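Grinmont gripper trials

The Grinmont trials are a series of comparisons of robot grippers for taking apart and refitting desktop computers. They were set up by Omprakash Mathur and Ilse Maes to find a gripper that could handle processors and memory modules without a tool change.

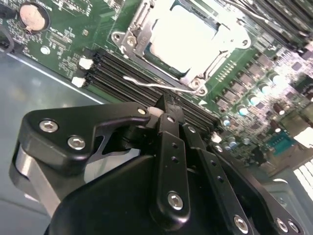

Two designs reached the main round. The Nemex is a parallel gripper with short, stiff fingers. The Lanura uses linked fingers, which take up more room but reach further between tall parts. Each was given 90 processor lifts and 90 memory module lifts. The processor was held by its edges, with the load plate open and the lever raised.
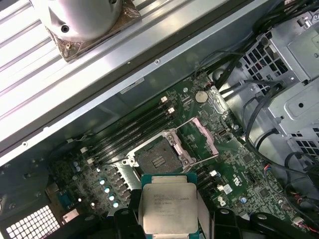 Grip force was set by the controller and kept the same for both designs. Ward Geerts added a second test, in which the wrist camera was turned off and the arm relied on the fixed camera alone. The Lanura missed 11 lifts in this test. Most of the misses were blamed on the fingers hiding the part from view.

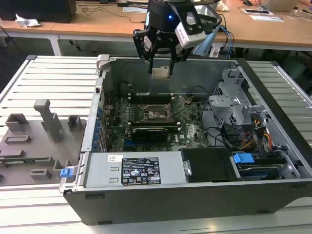
Parts were set down in a molded fixture next to the computer. An earlier fixture by Boersma was dropped in July after its slots proved too tight. A longer run of 500 lifts is planned.

Categories: Robot grippers | Automated disassembly | Product trials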